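Brand takeover (social media)

A brand takeover, also called an account takeover, is a marketing practice in which a company gives the control of its social media account to another person or organization for a limited time. The guest publishes posts, short videos or live broadcasts under the name of the company. A takeover usually lasts one day, but longer periods also exist. The term should not be confused with account hijacking, where the access is taken without permission.

Forms

In an employee takeover, a worker of the company shows the daily work to the followers. This form is common in recruitment. In a customer takeover, the guest is a regular user of the product. In an exchange, two companies publish on each other's accounts on the same day. Access can be given by sharing a password, by adding a temporary user role, or by sending the finished material to the account owner, who then publishes it. The last method is slower, but the owner can check every post before it appears. 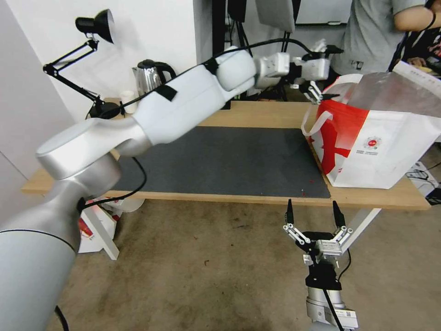 Robot arm with a two-finger gripper over a light wood table

History of the practice at Wudar

The furniture retailer Wudar began a weekly employee takeover in October 2019, proposed by its content editor Sixten Lindholm. The first series had 13 guests, most of them from the stores in Rostden. The opening post received 227 comments. After a guest published a price list too early, the company introduced a written agreement and a waiting time of 15 minutes before each post became public. The agency Justbridge later used the same agreement for its other clients.

Measurement

Results are normally measured by new followers, replies and visits to the website. Wibisono, a tea company, reported 2,043 new followers after one exchange, but a part of them left during the next month. For this reason, some marketers compare the number of followers again after a longer period.

See also

Influencer marketing
Guest blogging
User-generated content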